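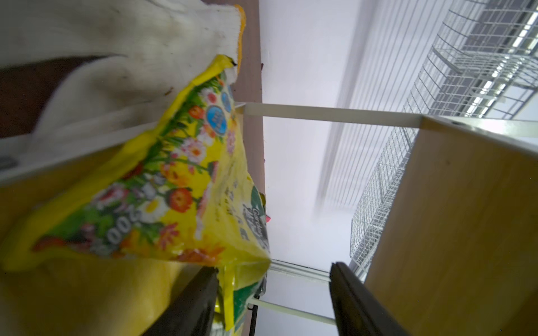 When the gripper won't let go of the bag - what to do first

Search tips, tools, rooms... Go

Shares 218 | Comments 17

Had a bad one in the garden store room in February. Arm was shelving yellow bags with the flower print, got one halfway on, stopped dead. Fingers shut on the plastic, error light on. I reached in and pulled. Dumb. It timed out, homed itself and took my sleeve with it. No blood, big bruise, one ripped bag and stuff all over the floor.

So, the order I do things in now. Written on tape on the side of the Tumis cabinet too.

Hit the red stop. Not pause. Pause on the Skundard controller still lets it home, found that out the sore way.

Then the wall plug. Wait for the fan to go quiet. Ours takes a minute or so, yours may differ.

Hands out until the arm is propped. Ours sags when the power drops and the bag goes down with it. A block of scrap 2x4 under the forearm does it.

Open the fingers with the hand crank, slow. No crank? Check the manual for the release screw. Do NOT pry with a screwdriver, I chipped a pad that way and Pichler wanted 151 for the pair.

Lift the bag away from below, both hands. Don't drag it past wire racks or shelf edges, thin plastic snags and then its a sweeping job.

Knit gloves - good for lifting bags, bad near anything that turns or pinches. Loose cuffs are worse. If a glove gets caught, stop and kill the power, don't yank. Take them off for the crank.

Why it jammed in the first place: slack plastic. Half full bags fold over and the fold gets in between the fingers. The arm reads that as too thick and quits. Things that helped -

Shake the contents down to one end, fold the loose end under, tape it.
Grip the fat part, never the corner.
Wipe the pads. Dust makes them slip, then it squeezes harder.
Grip force down a notch. We went from 9 to 7, drops a bag now and then, fine by me.

Before turning it back on, look for bits of plastic in the finger joints. Tweezers. Run it empty at slow speed, one full cycle, standing well back by the plug. Then one bag. Then go back to normal if your happy.

Split bag in the meantime: packing tape inside and out, or tip the lot in a lidded tub and cut the label off to keep with it.

- Akua Adjei

Related
Labeling tubs so you can read them in bad light
Ernetden shelf clips: which way up?
Getting grit out of a drawer slide
Mending a torn work glove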